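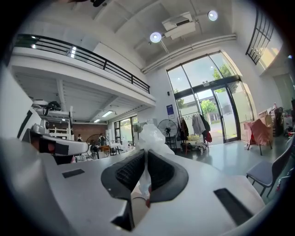

**Valentina Orellana**
Faculty Adviser, Pinoleck Student Robotics Club

April 2024

The club has now completed the first half of its manipulation project, and several parents and former members have written to ask what the students have been doing since the December showcase. I set out the main points on this page, together with my own views on how the work has gone. Those views are mine and do not bind the school.

The project concerns soft objects. In previous years the club entered the Seditberg regional competition with wheeled machines that moved blocks from one zone to another. The students did this well, but the members who remained after the last season asked for a problem that could not be solved with a stiff arm and a good measurement. A plastic bag is such a problem. It has no fixed shape, it folds over the fingers, and it does not look the same from one attempt to the next.

The work is done with hand-held grippers. A student holds the tool, performs the task by hand, and the recording of that attempt becomes material for training a model later in the year. The club adopted this method on the advice of Grigore Mihăilă, who teaches the evening controls class and has been generous with his time. I had doubts at first. It seemed to me that students who joined a robotics club would want to build a robot, and that repeating the same motion many times over would drive them away. Attendance has in fact been steady, and two of the quieter members have become the best operators we have.

## The task set

The students agreed on six tasks. All of them involve bags or cloth:

- pick up a crumpled bag from a flat surface
- pass a bag from one gripper to another
- open a bag by its edge
- place a light object in an open bag
- fold a small cloth once
- hang a cloth over a rail

Each attempt is entered in the log as accepted, rejected or uncertain. The third category was added at the request of Renata Bustos, a second-year student, after a long disagreement over attempts in which the bag was lifted but only by a single loose fold. Her argument was that forcing every attempt into one of two groups would hide the cases most worth studying. I believe she was right, and the uncertain attempts are now reviewed by a second student before the end of the session.

By the end of March the log held nearly 1,000 attempts. Of the most recent group, 71 were rejected on review, most of them under the bag-opening task. The usual fault is speed. An operator who has already succeeded several times begins to close the fingers before they have reached the edge of the plastic, and the bag slides away. We have asked operators to change over after nine attempts, which has helped, although the rule is not popular.

## Working in the Wostel hall

Sessions are held in the open hall at Wostel. It is a good room for this purpose in most respects. The ceiling is high, there is space for several people to stand without crowding one another, and the glass front admits a great deal of daylight.
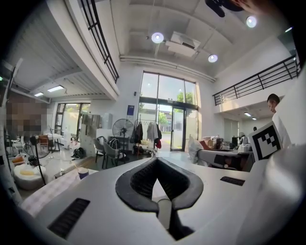
*Hand-held gripper and printed marker in the Wostel hall, with the glass front beyond.*

The daylight has also been our main technical difficulty. Clear and translucent plastic changes its appearance greatly when there is a bright window behind it. A bag that is easy to see against a wall may nearly vanish against the glass. Patricio Quezada proposed that we treat this as part of the problem and record in both directions, toward the windows and away from them, with the direction noted in the log. This doubled the length of the session plan. It also gave the students a question they could test for themselves, and their first comparison is due before the summer break.

The printed markers have needed more care than I expected. They must be kept flat and clean, and a bent card is to be replaced, not pressed back into shape. Spare cards are in the folder marked Rivadeneira, the name of the room where the club used to meet. Members should please return unused cards to that folder and not to the tool case.

## Remaining work

The second half of the project will cover training and evaluation. Aarne Väisänen will lead the reading group on imitation learning, which is open to any student who has completed the introductory programming course. Students who have not taken that course may still serve as operators or reviewers.

I would ask new operators to read the session notes before they pick up a tool. The notes are short. They cover how to hold the grip, how to start and end an attempt, and what to write when something goes wrong in the middle of one. An attempt that fails should be logged in the same way as one that succeeds. Some students still prefer to leave their failures out, and I understand the impulse, but the record is of little use to the reviewers if it is incomplete.

The bag-opening task will be repeated in full next month, using a thicker plastic as well as the present one. Families who have suitable clean bags at home are welcome to send them in with their students.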